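Subject: Re: [readers] Next book, and the forgery question
List: Lockwood Crime & True Crime Readers

On the subject of the next book, someone on the list wrote:

> I finished the Flullon book last night and I have mixed feelings. The
> first half, with the map dealer and the cut pages, is as good as anything
> we have read this year. Then it turns into a history of the auction
> trade and I lost track of who was who. Did anyone else feel that way?
> Also, is it worth going on to the Pranetgate one, or is it more of the
> same? It is 278 pages and my library only lends it for 3 weeks.

I did feel that way, at least the first time through. I read The Flullon Maps in May and put it down for a while around the fourth chapter. When I went back I started a list of names inside the back cover, and that made the second half a lot easier. There are two dealers with almost the same initials, and the author switches between last names and nicknames without warning. An index would have helped. The paperback doesn't have one, and I don't know if the hardcover does.

I think the auction chapters matter more than they seem to. The forger's maps were decent but not great. What sold them was the paperwork, meaning the old receipts and the letters from a bookshop that had closed long before. The author spends a full chapter on one receipt for 2,000 dollars, and I was ready to skip it, but that receipt comes back at the trial. If you skimmed that part, go back and read it before you make up your mind. 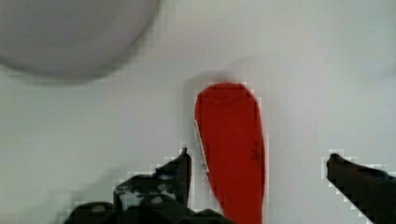

The Pranetgate book is a different kind of thing. It is by a different author, for one, and it covers a single forger who made letters and diary pages, mostly alone, over a long stretch of years. The best chapter is on how she aged the paper. She did all of it at home, and the examiners later worked out a good deal from the marks left by what had been put down on the sheets. There is a long passage on one stain, which I read twice. It was a blurry gray round shape like the one at the top left in the picture, with a bit of a darker rim, and they argued for pages over whether it came from a bowl or a lid or something else. I won't say who was right. The chapter after that is on ink and is harder going, but you can get by without following all the chemistry.

As for the length, three weeks should be plenty. I read it in five evenings and I am not fast. The last 20 pages are notes, and most of them are just sources. The one exception is the long note to chapter six, where the author explains why she doubts the confession. That should have been in the main text, in my opinion.

One warning. The dust jacket gives away the verdict. If you don't know the case and would like to be surprised, take the jacket off before you start and don't look at the photo section either, as the captions do the same thing.

To the question that came up last month about whether any of these books are fair to the buyers, I would say Pranetgate is and Flullon mostly isn't. The Flullon author seems to think that anyone who paid for a fake was either greedy or vain. Some of them were. The retired couple in chapter nine were neither – they wanted one old map of the county where they had met, and they asked all the questions a careful person would ask. They get two paragraphs. I would have traded the whole auction house dinner for more on them.
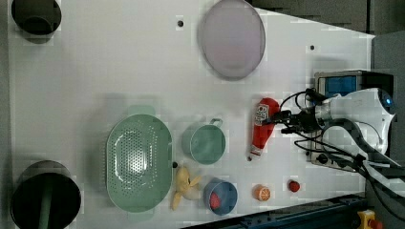

The other book that belongs with these is The Lillis Letters. It is older and harder to find. I had to get mine through interlibrary loan, and it came with a broken spine and someone's pencil notes all through it. It is told mainly by the archivist who first raised doubts, and a lot of it is office politics. She was told to drop it more than once. It moves slowly, and there is no trial at the end, so people who read for the courtroom parts may not care for it. I liked it best of the three.

For the next pick, I vote for Pranetgate, with Lillis as the backup if enough people can get hold of a copy. I would also be fine with a novel for a change. We have read nothing but nonfiction since winter and I know a few people have gone quiet on the list.

If anyone wants my list of names for the Flullon book, write to me off-list and I will type it up. It only goes through chapter eleven.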